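The Desk Drawer, Finally

I have been putting off the desk for most of the year. The kitchen got its turn in spring, the hall closet got done in one very hot weekend, and all that time the desk just sat there by the window with its three drawers, getting fuller and harder to close. The top one had reached the point where I had to slide a ruler in and press things down before it would open at all, and then of course the ruler went in there too.

So on 24 August 2020, with a pot of coffee and the radio on low, I pulled the top drawer all the way out, carried it to the kitchen table and tipped it over. I do recommend the tipping! If you pick things out one by one you only ever take the easy ones, and the rest settles back down into the corners where it was so comfortable before.

I'm not going to list everything. There were rubber bands that had gone stiff and snapped when I touched them. There was a stack of receipts from our first apartment on Danusley Street, including one for a shower curtain I remember arguing over. There were keys to I don't know what. And there were pens - oh, the pens. I sat down with the back of an envelope and scribbled a little loop with every one of them, which took the whole of the first cup of coffee. The ones that wrote went into a mug. The ones that didn't write got a second chance (I'm soft about these things) and then went in the trash.

My mother kept a drawer like this one, in the sideboard under the telephone, and she called it the "ask your father" drawer, since that was where things went when she didn't know what they were. Batteries, fuses, a little brass hook. He never knew either, as far as I could tell, but he would turn each thing over very seriously and put it back. I thought about the two of them a good deal while I was sorting, and I suppose that's part of why it took me until supper.

My old neighbor Guido Monti, who moved out to the coast last October, once told me that he sorts everything by how often his hand goes looking for it. Things he wants every day go in front, things he wants every month go in back, and anything he can't remember wanting goes in a shoebox with the lid taped shut. If he hasn't cut the tape in a year, out it goes. I tried it his way this time and it suited me very well, except that my shoebox filled up so fast I had to go and find a boot box.

For the inside of the drawer I used trays. I've bought those expanding dividers before and they always creep out of place on me, so now I just use shallow plastic trays, in whatever colors I have, and set them side by side. Scissors and tape in one. Stamps, envelopes and the good notepad in another. Chargers and cords in a third, each one wound up and held with a twist tie from a bread bag. I wash the trays in warm soapy water first and let them dry on the rack, and it's surprising how much nicer the whole job feels when you are putting things down on something clean.

That leaves the last tray, the pale green one, where I put whatever I couldn't decide on. I had planned for it to be a big, stern tray of hard decisions. But I kept going back to it and moving things out, a few at a time, and what I had left to fret over was very small.
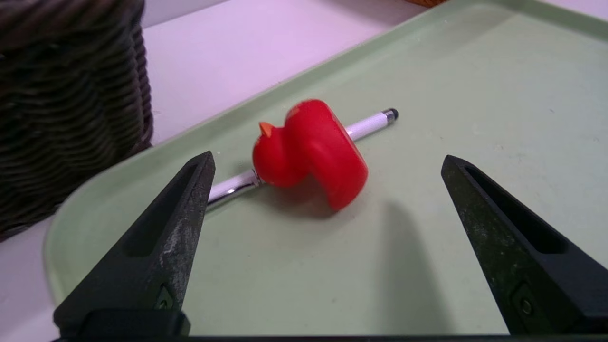

The red duck and the white stylus, still waiting for a home.

The stylus I ought to be sensible about. I do use one on the tablet when I'm marking up knitting charts, and the soft black tip is so much kinder than my fingertip when the squares are tiny. It belongs up front by the notepad, by Guido's rule, and that's where I think it will end up.

The duck is another matter. There's no everyday use for a red duck, and no monthly one either. I can't tell you how long it has lived in that drawer, or which of the children it came home with. I held it over the boot box for a good long minute. Then I thought of my father turning over that little brass hook, and I couldn't do it. It can sit on the windowsill behind the lamp for now, and if it bothers me when I dust, I'll think again.

The drawer slid back in with one finger, by the way. I opened and shut it several times just for the pleasure of it, and called my sister to tell her, and she was very patient. The middle drawer is next - that one is all photographs and warranty cards, so I may need a bigger pot of coffee.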